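Pesquisar neste livro Digite o termo desejado Buscar

Capítulo 7
O cuidado doméstico do vestuário: dobrar e guardar

A conservação do vestuário depende tanto da lavagem quanto do tratamento que as peças recebem depois de secas. Uma roupa bem lavada, mas deixada em monte sobre uma cadeira durante toda a semana, adquire vincos e deformações que o ferro nem sempre corrige. O presente capítulo ocupa-se desse intervalo entre o varal e a gaveta, pouco tratado nos manuais de economia doméstica.

Adota-se aqui a sequência de trabalho proposta por Gifty Bawa, cujas oficinas de organização doméstica serviram de base para os exercícios do final da unidade. O método Bawa, como passou a ser conhecido entre os alunos, parte de um princípio simples: a peça deve ser estendida por inteiro antes da primeira dobra. Para isso requer-se uma superfície plana e limpa, de altura cômoda. Na maior parte das residências, essa superfície é a cama, já arrumada e com a coberta esticada.

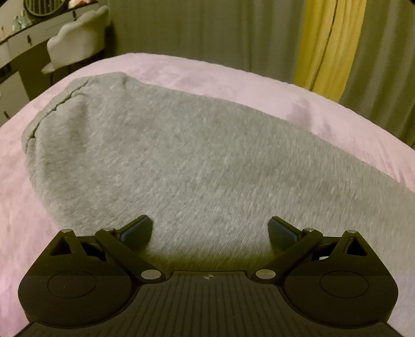
7.1 Preparação da peça

Antes de dobrar, o estudante deverá verificar se a peça está completamente seca, inclusive nas costuras e nos punhos. Em seguida, alisará o tecido com a palma da mão, do centro para as bordas, sem puxar. As malhas pedem atenção particular -- sob tração, o fio cede e a peça perde a forma. Botões e fechos devem ser fechados nesta etapa, e os bolsos, esvaziados.

7.2 A dobra retangular

A forma retangular é a mais indicada para o armazenamento em gavetas e prateleiras, por permitir o aproveitamento regular do espaço. Em uma blusa, as laterais são trazidas para o centro, com as mangas acomodadas sobre o corpo da peça; dobra-se então o comprimento ao meio ou em terços, conforme a profundidade do móvel. Nas malhas de tricô, convém que as dobras sejam poucas e frouxas.

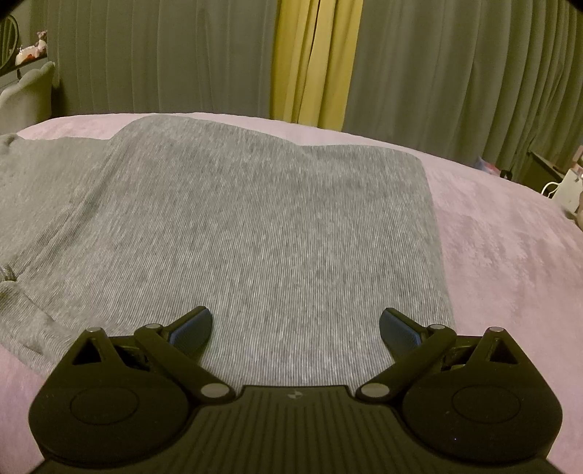
As peças mais pesadas devem ocupar a base da pilha, e recomenda-se não ultrapassar cinco peças por pilha no caso das malhas. Para as camisetas de algodão, admite-se também a disposição vertical, em fileira, com a dobra voltada para cima.

Ao término do capítulo, o estudante encontrará a ficha de observação Grilletti, a ser preenchida em casa no sábado, e o roteiro de discussão da página 77. A classificação das fibras têxteis, necessária para o preenchimento da ficha, encontra-se no capítulo 5.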